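Clukcombe Residents' Association
Minutes of the meeting held 3/6/26, Common Room, Cludton House

Present: K. Hoani (chair), E. Barrios, J. Thambiah, A. Munasinghe (minutes)
Apologies: R. Hrnčiar

1. Previous minutes
Agreed with two corrections to item 4.

2. Water pressure, upper floors
JT reported low pressure in up to 14 flats. Siddiqui have quoted for a replacement booster pump. Quote excludes pipe lagging. JT to obtain a revised figure.

3. Bin store
Lock replaced. Key code to be issued by letter only.

4. Common room furniture
EB proposed keeping the beige sofa and having the cushions cleaned. The light grey pillow is to stay with it. Neneria to be asked for a price covering both. Agreed.
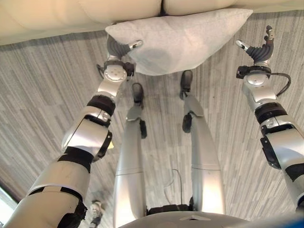
5. Cycle racks
Three requests received for covered spaces. Deferred to September pending RH's drawing of the rear yard.

6. Any other business
Hall light timer on the second floor is running an hour slow. AM to reset.

Meeting closed 8.40 pm.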